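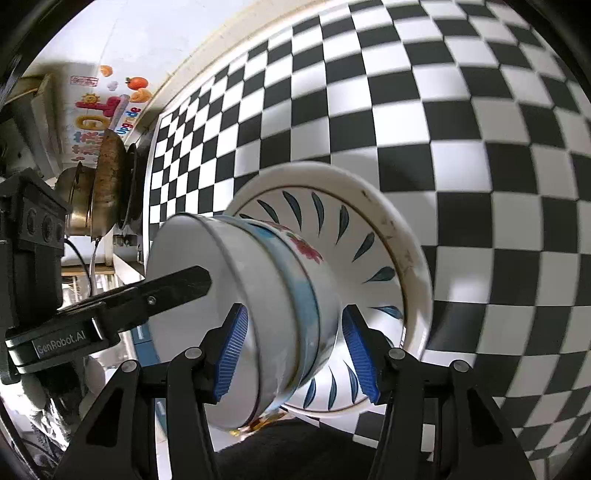
Blue pads on the flowered bowl, plate behind. Kitchen, Sunday, before lunch.

Up too early. Coffee, no breakfast, straight to the gripper. Left finger had been closing late all Friday evening and I'd gone to bed annoyed with it.

Took the finger off first. Screws came out fine except one, which had clearly been done up by me in a temper. Needed the good driver, the good driver was in the car. Got it out in the end without chewing the head. Put all of them in the lid of the jam jar so they wouldn't roll. Knocked the jam jar lid over. Found them all, I think. I counted twice.

Pivot was gritty. Flour? Sugar? Something pale and sticky anyway. Wiped it out with a cloth and alcohol, then a dry swab, then one tiny drop of the thin oil, then wiped most of that off again. Moves much better by hand now. Right side I only cleaned from the outside, it's been behaving and I'm not opening up something that behaves.

Pads. Wore the old pair longer than I should have, the ridges were nearly gone along one edge and mugs had started to turn in the grip. New blue ones on both fingers, same batch. Cleaned the backing plate down to bare, pressed, clamped for 41 minutes (meant to be 30, was on the phone with Mum). Edges all down. Ran a thumbnail around and nothing lifts. The grooves on these feel sharper than the last lot, want to see if that holds after a week of greasy stuff.

Sebastián Lagos rang at ten to ask if I'd zeroed it after the finger came off. Had not. He didn't say anything, just breathed. So: power down, fingers fully shut, power up, zero, open, shut, check. First try read 3 mm with the fingers touching, which is rubbish. Did it again with the pads properly squared up to each other and got a clean zero. Wrote the order of it on tape and stuck the tape inside the case lid so I quit doing it from memory.

Then the dishes. Bowl first because it's the awkward one, round and slick and nothing flat to hold. Took it sideways, pads either side. Held it and squeezed a bit more than I needed to, watched the fingers for flex. The plates with the triangle cutouts do give a little, always have, as long as both give the same I'm happy. Then opened and closed on it over and over, 29 times and then lost track when the doorbell went. Say 29. Tried the plate next, by the rim, much easier. Neither of them clean, I should of washed up first, but dirty dishes are what it's going to be picking up anyway so that counts as a fair test in my book.

One slip. Bowl, bare wrist angle, my fault, caught it on my knee. No chip.

Cable next. The strain relief has been coming loose again, it works its way out whenever I turn my wrist over to the left. Zip tie is ugly but it stays. Need the proper clip from Prosser, and while I'm ordering: two more sets of pads, spare screws, another bottle of the thin oil. Ask if they do the screws in a bag of 200 so I can stop being precious about jam jar lids.

Lens wipe. There was a fingerprint on it the size of a planet. Microfiber only, NOT the tea towel, I did the tea towel in February and spent a whole evening wondering why everything looked foggy.

Cycle count from the log says 1,211 since the last time the fingers were apart. Seems low?? Feels like more. Check whether it's counting the short closes or only the full ones. Sebastián will know. Clulach log and the sheet in the case don't agree either, the sheet's behind because I forget to fill it in, so trust the log.

Lunch was toast. Stood up.

Afternoon, put the other one on the bench for the same look over. Pads fine, pivot fine, one screw a hair loose on the jaw, nipped it up. Didn't take anything apart. Resisted.

Still to do:
dab of threadlock on the left finger screws, tonight or it won't happen
zero again tomorrow cold, see if it's drifted
fill in the stupid sheet
order to Prosser
text Galtevthorpe re Tuesday, they want both units and both cases, and the second case has a broken latch
wash the bowl

Shoulder aches. Bed by eleven if I can manage it. Threadlock frist.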